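Stacking runs, two-arm table
2/10/18 – H. Qin, with Norbert in the morning 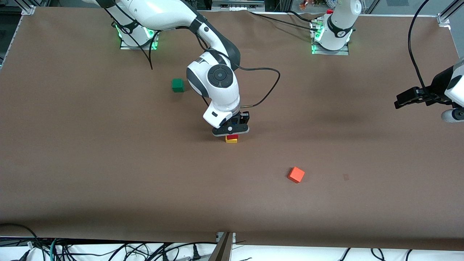 Right gripper just over the stack, red on yellow. Green and orange-red still out on the paper.

Picked up from where Dénes left the notes. Question for today is still whether the wrist-force stop gives us a cleaner release than the fixed-height stop. Fixed height is what we used for all of the July runs, and Pranab thinks most of the toppled stacks in that set come from letting go too high.

Setup: same planner settings as July, Plornisora build 718. Both arms powered and homed. Only the right arm stacks in this test, left arm holds its park pose at the side. I left it enabled so the collision checker treats it the same way it will when we go to two arms.

Method. Move over the target, descend at the slow speed, stop on either height or force, wait, open, retreat straight up. Settle wait is 2000 ms for both conditions. I tried it shorter first and the force reading was still drifting when the fingers opened, so those trials are thrown out and not in the log.

Did 12 trials per condition, alternating so that any drift in the camera calibration hits both equally.

Fixed height: 2 topples. One more where the block landed twisted but stayed up, counted as a success under our rule. I don't love the rule.
Force stop: no topples. Slower though, the descent takes about a third longer because of the contact threshold being so low.

Not enough trials to claim much. The direction agrees with what Pranab said. Norbert points out that the paper has wrinkles and the true surface height changes a little across the table, which would hurt fixed height and not force. Fair. We should log the x-y of each base block and see whether the bad ones cluster.

Also noticed that pose estimates for the thin red block are worse than for the cubes. Top face fine, yaw okay, height estimate jumps between detections. Could be the fit locking on to the block underneath once it's stacked. Fatos has a version of the fitter in the Plirkonora branch that takes block dimensions as a prior – ask him if it runs on our machine.

To do
– repeat with raised contact threshold
– flatten or replace paper, then rerun fixed height only
– change success rule to include yaw error, rescore July
– left arm: same test mirrored, after Dénes redoes the hand-eye calibration

Raw logs on the shared drive under stack_force, both conditions in one folder.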